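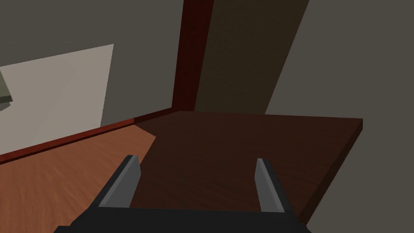 The open gripper above the table top, in our simulated rooms.

Tapia School > Student Life > Clubs > Robot Club > About us

About the Huta Robot Club

43 shares
14 comments

We are the robot club of Tapia School in Huta. The club is open to all students from ninth grade and up, also to those who have never written a line of code. Every Friday we meet in the computer room on the second floor, directly after the last lesson, and we stay until six.

Most of our work is done in simulation. In the first years the club built small robots with wheels, and a part of the members still likes to do this. But the larger group wanted to work with robots that have arms, and such a robot is too expensive for a school. So we began with a simulated one. It drives through rooms with doors, walls and furniture, and the students write the programs that tell it where to go and what to do with its grippers.

Our main project is named Inen. The task sounds simple: the robot must go to an object in one room, pick it up and bring it to a table in another room. In practice each part of this task is a project for several weeks. One team works on driving, one team on the arms, and one team reads the log files and tries to understand why a run has failed. The log team is the smallest, and it is the one which all others visit with their laptops at half past five.

A big part of last term was about doors. For a person a doorway is nothing special, but our program must know how wide the robot is together with its arms, and at which angle it should come in. We first let it turn in the doorway. Now it turns before and goes through in a straight line - slower, but with fewer collisions in the log.

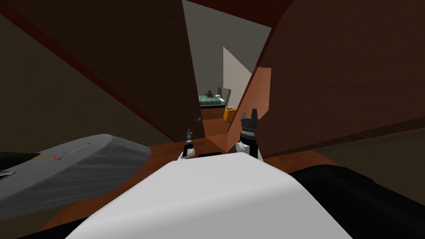
View over the two grippers to the doorway and the small bed in the next room.

In the spring term we tested this program in 973 runs, and 872 of them ended without a collision. We keep the failed runs also, and new members get one of them as their first exercise. They have to find the line in the log where the trouble begins and explain it to the group. This is allowed to take more than one meeting.

Every year we take part in the Vollar Student Challenge. The teams receive the rooms for the final only in the same morning, so it does not help to learn one room by heart. Last time we came to the final with the gripper part working well and the driving part not so well, and finished in the middle of the list. The code from that day is stored on the club server, with comments, and you may read it when you join.

How to join

You can come to any meeting in September or in February and look at the work before you decide. You don't need your own computer. Please bring a notebook made of paper, we draw a lot. The membership is free of charge, only the trip to Vollar costs something, and the school can help with this if you ask in the office in time.

Parents are welcome at the open evening in June. It starts at 6:30, and the teams show their programs on the big screen and answer questions.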